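Speaker notes: House rules for two-armed benches
Afternoon session, 3:30 start

Slide 1. Welcome
Good afternoon, everyone, and thank you for staying past the coffee. I'm Wagner Nogueira, I look after bench practice at Medeiros, and I'm going to talk about rules for half an hour (please don't leave!). Say hello to the Gevell people, who came a long way and put up with my emails.

Slide 2. Where the rules came from
We started with 6 pages borrowed from Kokance, written for big arms behind fences. Lovely document, not much help to someone with a rack of tubes and a box of tips. So we kept a notebook beside the bench, and by September it had 334 entries in it. Most of them were about picking things up and putting them down. Pause here, people usually laugh.

Slide 3. Rule one: hold a box by its short sides
Fingertips go on the short sides and the lid stays clear, so that whatever is written on it faces up. Mention that we argued over this one for weeks and that I was on the wrong side of it.
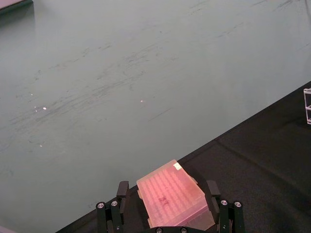
Pink tip box between the fingers, pads on the short sides.

Slide 4. Rule two: every arm has its own side
Draw the line down the middle of the bench before you write a single motion. Left arm works left, right arm works right, and anything made of glass gets a space of its own with room on both sides. If an arm has to cross over, the other one parks first. Indance does this with a software lock and we do it with a written step that a person signs, and I'm happy with either.

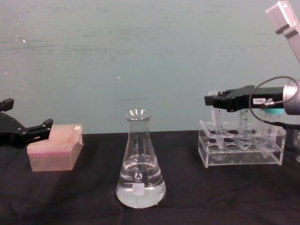 The other half of this rule is the cloth. Smooth it out before the first run and again after lunch, and check that the flask is sitting flat. I know it sounds fussy, and my own team groans when I bring it up, but it takes a moment and I'd ask you to try it for a month.

Slide 5. Rule three: open, wait, then leave
Fingers open fully, the arm holds still for 200 milliseconds, and only then does it lift away. Same on the way in: stop with a gap on each side, check, then close.

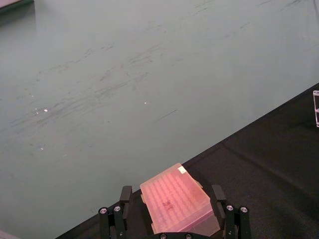

People ask me whether the wait costs them much over a long day. Over 2,000 cycles it comes to less than seven minutes, and I spend longer than that looking for my glasses. Leave it in, please, even when the schedule is tight.

Slide 6. Questions
Copies of the rules are on the table by the door. Take one, scribble all over it, and send it back to me. If there's time, ask Gevell how they label their racks.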